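Kondomholm Packing Table: data card
Version 2, February 2022
Maintained by Huệ Lục and Cường Tạ

What the set is for

Kondomholm is a small warehouse where food parcels are put together by hand. The company wants one robot arm to take over the first step, the picking of single goods into a basket, and the people at the tables wished to know what will be left for them. We made this set of simulated recordings to help with both matters. It contains 3000 episodes. In each one, goods stand loose on a table and should end in the green basket.

The images are rendered. We did not record any worker, and no name or shift number is stored.
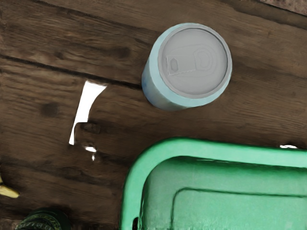 Most of our discussions with the packing staff were about the goods which are easy for a hand and difficult for a machine. A packer takes a tin without looking at it, and her eyes are already on the next order line. The arm must first find it, and from above it has little to go on: a pale blue can becomes a flat grey lid with a raised rim, and only a narrow part of the coloured side can be seen. Mrs Patel, who has packed at Kondomholm for 13 years, asked that the two views be kept together in every episode, so that the staff can judge the choice of the arm with the same information. We followed her advice.

Contents

Each episode has a folder with the following:
- images from two views
- joint positions of the arm and the state of the gripper
- one written instruction, for example "put the banana in the basket"
- a result, marked by a person as done, partly done or not done

The instructions were written by three packers in their own words. We corrected the spelling but not the style. This is why the same basket is sometimes called bin, box or crate. Please do not make these words uniform, because people at the table will continue to speak in this way.
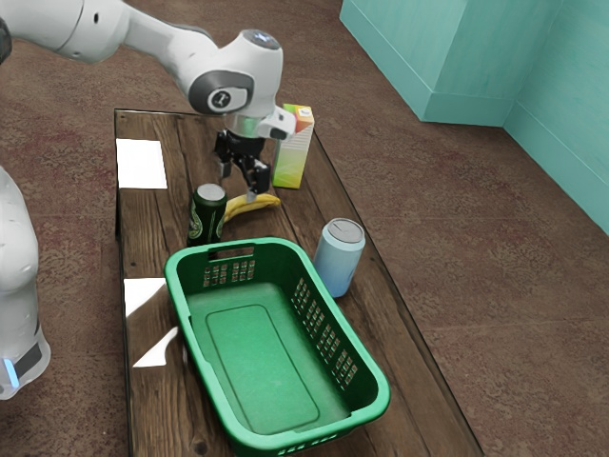

Arm above the banana, with the basket still empty.

What changes at the workplace

In the plan which was agreed with the staff, the arm fills the basket and a packer checks it, adds the fragile goods and closes the order. Lifting becomes less. Waiting becomes more, and almost all packers named this as their first worry. Hứa, who leads the shift, also asked who answers for a wrong item. For the moment the answer is the shift leader, and it is written in the work rules.

The result marks must not be used to compare the speed of the arm with the speed of a person. The simulation has no late deliveries, no damaged labels and no colleague who needs help.

Known limits

- The light does not change during an episode.
- Soft packaging, such as bags of rice, is missing.
- Skorkia, our second site, uses a deeper basket. Results from this set should be tested again before they are used there.

Changes

Version 2 adds the instructions in the packers' own words and removes episodes with a missing view. The next version is planned for March. Corrections can be sent to Cường Tạ, questions about the staff discussions to Huệ Lục.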